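Ellasine 推出旧衣回收与家用织物护理计划“Molten” 首批覆盖 342 个小区

阅读时间:6 分钟 | 分享 105 | 评论 2

2021年4月25日,家居织物护理品牌 Ellasine 今天宣布,旧衣回收与护理计划“Molten”正式上线。合作方为物流企业 Curker 和纺织再生企业 Nassar。首批接入小区 342 个,即日起开放预约。

先说要点:

免费上门取件。不设起收重量。
可穿的衣物清洁、修补后转赠或低价再售。
不可穿的拆解,进再生纤维线。
不参加回收的用户,也可单独使用护理服务,价格见各小区公告栏。

为什么现在做。换季。冬天的衣服要收,柜子不够放,很多家庭这时候才发现一堆穿了几年的绒裤、抓绒外套、针织衫,起球、沾毛,扔了可惜,留着又不想穿。去年11月,Ellasine 做过一轮入户访谈,受访家庭 467 户,问得最多的问题是:“这种还有人收吗?”

收。Molten 计划里,深色绒类和针织类单独成一个品类,不和棉衬衫、牛仔混装。分拣线上这类衣物过去最容易被直接判为废料,原因很简单,表面看着旧,其实纤维没坏。去毛、去球、过一遍蒸汽,不少可以继续穿。

关于起球和沾毛,Ellasine 护理团队的几点说明,供媒体朋友转载时参考:

起球多见于摩擦多的位置,大腿内侧、袖口、腋下。用电动去球器的话,衣服一定铺平,床上就行,刀头不要压的太紧。

沾上的白色絮点,多半来自同缸洗涤的毛巾和纸巾屑。深浅分开洗,洗前掏口袋。老办法,管用。

抓绒面料不要高温烘。烘坏了绒头会发硬,修不回来。
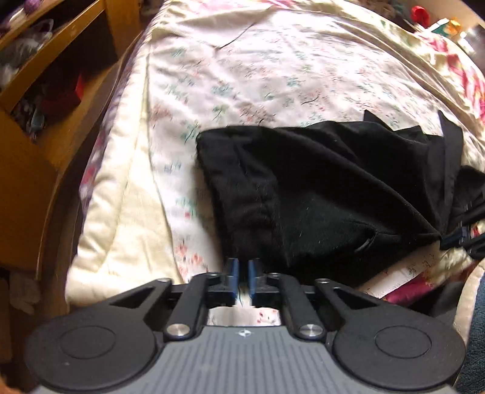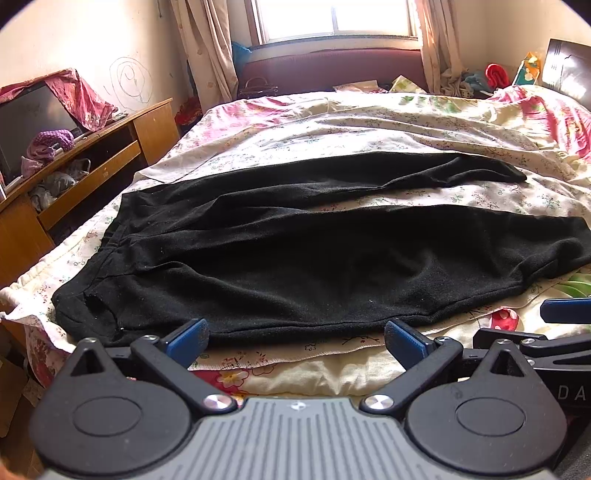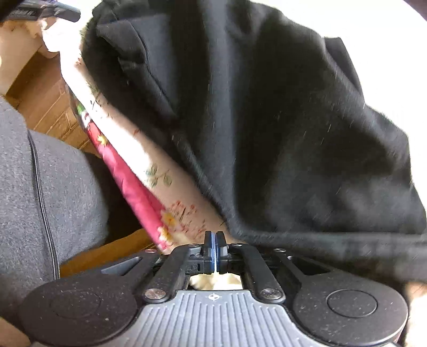

服务流程

第一步,预约。小程序或小区服务点登记都可以。填品类、件数、取件时段。件数不用很准。

第二步,打包。自备袋子或领取回收袋。衣物无需事先清洗,但请保持干燥,潮湿衣物在运输途中容易发霉,会影响同车其他件。

第三步,取件。由 Curker 负责,取件员现场贴码,用户凭码查询去向。

第四步,分拣。进入 Nassar 的分拣中心,按可穿、可修、可拆三档处理。结果会推送到用户手机。

第五步,反馈。用户可选择接受护理抵用券,或者把对应金额转入社区衣物修补点。两者只能选一个,提交后不能改。

暂不接收的品类:内衣裤、袜子、枕芯、有填充物的玩偶、沾油漆或机油的工装。床单被套可以收,请和衣物分袋。

关于修补点

除上门取件外,计划同步开设 105 个社区修补点,提供换拉链、补洞、换松紧带、改裤脚等基础项目。裤腰松紧带更换是试运行阶段预约最多的一项,其次是拉链。修补点多数设在小区原有的便民服务站内,营业时间跟站点走,各处不一样,去之前最好先打个电话。

修补点不接皮衣和羽绒服。羽绒服跑绒的补片正在测试,时间未定,有消息会另行通知。

关于再生纤维

无法再穿的针织和绒类衣物,去除拉链、纽扣、松紧带后开松,制成填充毡和隔音垫。目前有 2 条产线投入使用。Nassar 方面表示,黑色和深灰原料按颜色归批,可以减少后续染色,现阶段优先处理。浅色和印花料另行排期。

Ellasine 表示,计划不以回收量为考核指标。“能接着穿的,先接着穿。修补和护理排在拆解前面,这个顺序不会变。”公司同时说明,转赠部分由各地社区对接,去向在小程序内公示,按月更新。

常见疑问

旧衣会不会被转卖到别处?可穿衣物仅通过公示渠道流转,去向可凭码查。

取件后反悔怎么办?贴码当天可申请退回,进入分拣后不再退。不好意思,分拣线上找一件衣服实在太慢。

没在首批小区里怎么办?可以在小程序登记需求,登记较多的小区会优先安排。第二批名单还在整理,公布后会在同一页面更新更新。

去球器、粘毛滚筒有没有得领?首批小区服务点备有公用的,现场借用,不外带。

关于 Ellasine

Ellasine 专注家用织物的洗涤与护理,产品包括洗衣液、护色片、去球工具及配套上门服务。

关于 Curker

同城取送服务商,承担 Molten 计划的上门取件和干线运输。

关于 Nassar

从事废旧纺织品分拣、开松和再生制品加工。

媒体联络:Ellasine 品牌传播部。采访及素材需求请通过官网“新闻中心”页面提交,工作日内回复。

本网站使用 Cookie 以改善浏览体验。继续浏览即表示您同意我们的 Cookie 政策。[接受] [管理设置]

订阅新闻稿邮件,第一时间获取 Ellasine 最新动态。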